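Why Does Wood Have Stripes?

Run your hand over a wooden door, a ruler or the seat of an old chair. See those wavy lines? They are called grain, and every one of them was made by a living tree. Once you start spotting them, you won't be able to stop!
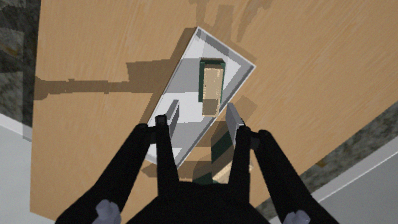
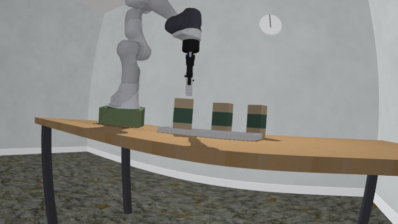
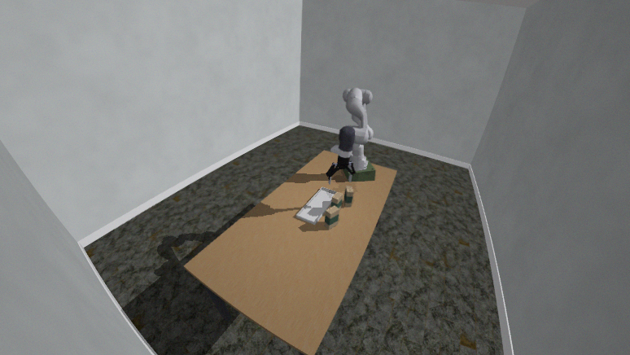 A tree grows in two directions at once. It gets taller at the tips of its branches, and it gets fatter all the way around its trunk. The fattening happens in a super thin layer just under the bark called the cambium (say it like this: KAM-bee-um). In spring, when there is plenty of water, many trees make big, roomy cells, and that wood looks pale. Later in the summer the growing slows down, the new cells are small and squeezed together, and the wood comes out darker. One pale band plus one dark band makes one ring. When a saw cuts a log the long way, it slices through the rings from the side, and rings seen from the side look like streaks. Look at the tan tabletop with the thin, slightly darker streaks running through it, and you'll know what pattern it is showing you – the stripes of a tree's summers and springs.

How old is that tree?

If you find a stump, you can count its rings from the middle out to the bark. Our reader Aitana Alcaraz did this with a pine stump behind her grandmother's house and got 42. Her cousin Demetrio counted the same stump and got 31, so they went back with a magnifying glass and a box of pins, one pin for every ring. It was 42 after all. Demetrio had skipped the skinny ones near the edge!

Skinny rings are the best part, by the way. A skinny ring can mean a dry year when the tree was thirsty. A wide ring can mean lots of rain, or that a big neighbor fell over and let the sunshine in. Some rings even have a black scar from a forest fire that the tree lived through. Scientists who read rings are called dendrochronologists, and they don't have to cut the tree down. They use a hollow drill to pull out a piece of wood as thin as a pencil, with all the rings lined up like a bar code.

What about knots?

A knot is the place where a branch used to join the trunk. The trunk kept growing fatter and wrapped itself around the bottom of the branch, so the grain has to bend around it, the way a stream bends around a rock.

Try it yourself

You need a sheet of thin paper and a crayon with the wrapper peeled off. Lay the paper over a piece of rough, unpainted wood (an old fence board is great) and rub gently with the side of the crayon. The lines will pop right out! Try three different boards and write on the back of each rubbing where you found it. Are the lines close together or far apart? Did you catch a knot?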